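Stop tweening everything

Ternton blog, posted in November, mostly typed on a train
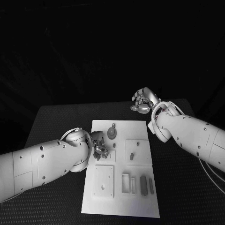
I've been teaching people to animate on computers for a good while now and the thing I argue about most is in-betweens. The automatic ones. You set a pose on frame one, a pose on frame 20, the software fills in the rest and you feel like a genius. Then you play it back and the arm floats over like it's underwater. Every student does it, I did it, Petrică Pascu who I share a desk with still does it when he's tired. And a floaty arm is worse than a stiff one. Think of two white arms coming in over a board from opposite sides, thick forearm, rounded wrist, silver fingers curled down. You can pose that in five minutes, all the joints are right there, hard casing and seams, nothing squashes. But let the computer ease every joint in and out on the same curve and it'll look like soup, even a thing that rigid.

So my opinion, for what its worth: work in held poses first. Stepped keys, no interpolation, until the timing is right. Don't touch the curve editor. Don't open it.

I know the objections. It's slow. It looks awful in previews. Clients hate it. All true, kind of. We sent a stepped version of the Escobedo job over last spring, a short thing with a dog and a mailbox, and got an email back asking if the file was broken. Fair enough. We now put the word BLOCKING in big letters over the first second and the emails stopped, mostly.

But slow? No. That job had 171 keys in the final file, I looked. The one before it, similar length, one character, all splines from the beginning, was a mess of curves that no one on the team wanted to open. A change to one elbow meant fixing the shoulder, then the hand, then the elbow again. Two days on a wave hello. A wave!

Held poses make you decide things. Where is the weight. Which hand is leading. When does the head turn, before the eyes or after (after, nearly always after). If the pose doesn't read on its own then sliding into it smoothly doesn't help you. You just get a bad drawing arrived at gently.

And the other thing, the software encourages the bad habit. Open Drirnen and the default key type is smooth. Open pretty much anything and it's smooth. I've asked the Drirnen people on their forum, more than once, to let us set stepped as the default per project. One reply, which was a thumbs up. There's a script that does it but it breaks every update and then you're an hour in before you notice your keys are all mushy again.

Why smooth by default? I think because it demos well. Somebody drags a ball from left to right, hits play, it glides, people clap. Try selling a program where the ball just sits there and then is somewhere else. I get it. But a demo lasts a minute and the rest of us are in there all week.

Cutout people have it worst. With a flat puppet you've got pivots and not much else, and an even rotation around a pivot is the ugliest motion there is. Swinging gate. You can hide it in 3D a bit, with overlap and camera and lighting. In cutout it's just there. Swap the hand for a different drawing, hold it for 4 frames, swap again. Looks ten times better than any rotation and takes less time. The eye fills the gap, it really does, people have been relying on this since flip books.

Am I saying never interpolate? No. Camera moves, sure. Clouds, cars, a slow zoom. Mechanical stuff where even speed is the point. And once the blocking is approved, go ahead and spline, one body part at a time, hips first. I only mind it as a starting point.

Petrică disagrees by the way. He says students need to see something move on day one or they quit, and he's lost fewer students than me so maybe he's got a point there. His classes do a bouncing ball with splines in the first hour. Mine do three poses of a guy lifting a box and then argue about the box. We've each got around 255 old assignments on the Pevance drive and I'd love to sit down and compare them properly some time. I think the box people have better timing. He thinks the ball people have better everything else. Neither of us has gone thru them.

Anyway if you're starting something this week try it. Set every key to stepped, pose the whole shot, watch it ten times. Fix the poses, not the curves. If it's boring stepped it will be boring splined, only longer.

Comments are open, be nice. I'll put the script up when its working again.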